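Chapter 4
Work Surfaces and the People Who Lean on Them

Before you read
Key terms: working height, glare, reach zone, edge wear, clearance

Most buildings are planned from the outside in. The architect worries about the roof, the owner worries about the sign, and the tables arrive on a Friday in whatever size the supplier had left. Then people spend 28 years bent over them.

This chapter is about the flat thing in the middle of the room. Chapter 3 dealt with chairs, which get all the attention and most of the money. A good chair at a bad table is still a bad afternoon.

Consider the old map office at Tratby. When the town rebuilt it, the planners ordered new drafting tables at a single height, 850 millimeters, on the theory that this would suit everyone. It suited the planners, who did not draft. Within a month the taller clerks had put their tables up on ledgers and the shorter ones were standing on them (the ledgers, mostly). The records of the parish of Destov can still be identified by the dents.

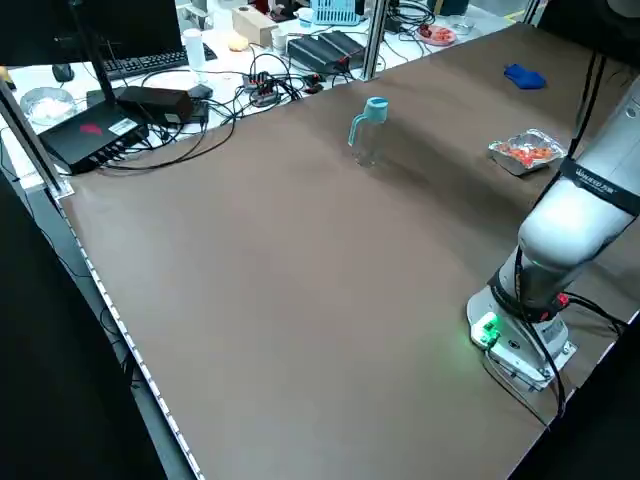
Why does a table that looks fine in the showroom feel wrong at work?
Showroom light falls evenly and the shopper stands up straight. At work the light comes from one side, the worker leans, and the part of the surface that matters shrinks to the part an elbow can reach without complaint.

We will call that smaller part the reach zone. Everything outside it is storage, whatever the floor plan says. In the Whitlock survey of office tables, which we return to in Section 4.3, more than 2,354 surfaces were measured, and the far corners were chiefly home to things that somebody meant to deal with in March.

Section 4.1 covers height and how to set it for tasks done sitting and standing. Section 4.2 takes up finish and glare – a dull subject, which in a finish is a compliment. Section 4.4 looks at the Oron workshop, where two tables bought to the same drawing aged very differently, and asks you to work out why before you turn to the notes.

You will need a tape measure and a table you are allowed to write on.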